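Assunto: Re: [automacao-lab] Visita à Modside em novembro: valeu a pena?
De: Joelle Sfeir
Para: lista automacao-lab

Olá a todos,

Respondo à pergunta da Natalie na lista, porque outras pessoas me escreveram em privado com dúvidas parecidas.

Em novembro, Natalie Bloxham escreveu:
> Vi que alguns de vocês foram ao dia aberto da Modside. Nós ficámos
> presos em Starkilstead com a auditoria e não pudemos ir ninguém.
> Interessa-me sobretudo a parte de manuseamento de líquidos com dois
> braços. É coisa para ver ao vivo ou chega o folheto? E deixam fazer
> perguntas ou é só assistir?
> Estamos a decidir se pedimos uma demonstração para o nosso grupo
> no próximo trimestre.
> Natalie

O folheto não chega. Traz as especificações dos braços e quase nada sobre a tarefa, e era a tarefa que nos interessava. Entrámos às 11 e ficámos até meio da tarde. Éramos quatro do nosso lado, mais duas pessoas da Nguyen-Tran que já conhecíamos do projeto Grurnix.

O espaço é um laboratório aberto com divisórias de vidro e várias bancadas com braços a trabalhar ao mesmo tempo. Não há percurso marcado. Escolhe-se uma bancada, fica-se lá o tempo que se quiser e o operador responde entre uma repetição e a seguinte. Passámos a maior parte do tempo na de líquidos.

A tarefa é fácil de explicar: passar líquido de um copo graduado para outro recipiente, com funil, repartindo o trabalho entre um operador e dois braços. O material é de plástico e do mais comum, proveta, Erlenmeyer, funil, e há dois cestos perfurados na mesa, um de cada lado. Qualquer um de nós monta aquilo numa manhã.

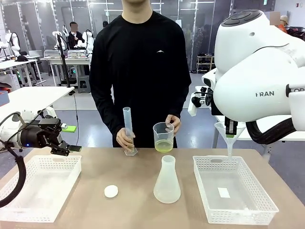

O que me interessou mais foi a divisão de papéis. O operador trata das peças que o braço ainda não consegue receber com segurança, e o braço fica com as que têm de estar paradas muito tempo. Perguntei se a intenção era retirar a pessoa da mesa. Responderam que sim, mas por etapas, e que a entrega de mão para garra era a etapa em que estavam. Pareceu-me uma resposta séria. Não prometeram datas.

Perguntei também quantas repetições já tinham gravado. Até 700 nesta variante, segundo o operador, contando as falhadas. Guardam as falhadas com uma nota do motivo, o que nós nunca fizemos no Grurnix e devíamos ter feito. Quem quiser discutir isso, proponho abrir outra conversa na lista, com esse assunto.

Sobre as garras: são de dois dedos, paralelas, e a nossa dúvida era se agarram bem plástico liso e translúcido. Levei a pergunta escrita porque na nossa bancada o copo roda na garra quando pesa mais de um lado. 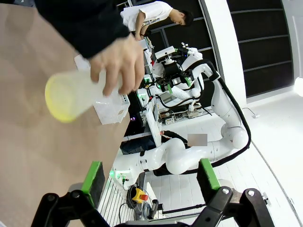 A nossa suspeita era que o problema estivesse na força de aperto, e andámos semanas a mexer nesse parâmetro. Saí de lá convencida de que está no contacto. As pontas que eles usam são verdes, com duas almofadas em cada dedo, e nas nossas há uma só superfície rígida. O copo que o operador segura nesta vista também tem a parede translúcida, muito parecido com os nossos. Não me souberam dizer a dureza do material das almofadas, ficaram de mandar. Se mandarem, reencaminho.

Outro ponto, para quem trata da segurança: perguntei como definiam a zona em que a mão do operador pode entrar. Usam velocidade reduzida durante a entrega e uma confirmação do operador antes de a garra fechar. É parecido com o que temos, mas a confirmação deles é mais rápida do que a nossa, que obriga a tirar os olhos da mesa. Vou tentar copiar a ideia — com autorização, já perguntei.

Nem tudo correu bem. A iluminação é forte e reflete no plástico, e disseram-nos que a estimativa do nível do líquido ainda falha bastante por causa disso. Puseram corante para ajudar, com resultado mediano. O barulho também cansa, e atrás das divisórias mal se ouviam as explicações. Se forem em grupo, dividam-se: com mais de 3 pessoas à volta da mesa já não se vê nada.
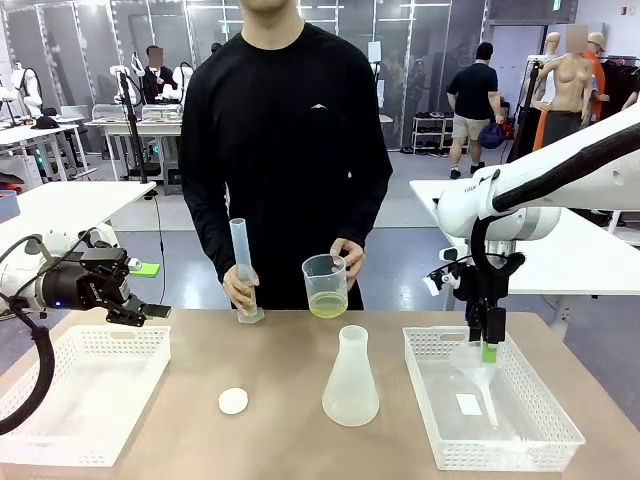 Quanto a pedir uma demonstração para o grupo de Starkilstead, Natalie, eu pedia, mas com a lista de perguntas enviada antes. O operador sabe muito da tarefa e pouco do software, e nós tivemos azar, a pessoa do software não estava nesse dia. Digam quais são os vossos recipientes e os volumes, e perguntem se podem levar uma peça vossa. Deixaram a Nguyen-Tran levar uma tampa de rosca, que experimentaram na bancada do lado. Não fiquei para ver como acabou.

O contacto para marcar é o que vem no fim do folheto. A mim responderam em 4 dias.

Tenho as notas completas em papel, passo-as a limpo e ponho na pasta partilhada do Grurnix. Se alguém da lista também lá esteve e viu as outras bancadas, acrescente, que nós quase não saímos daquela.

Cumprimentos,
Joelle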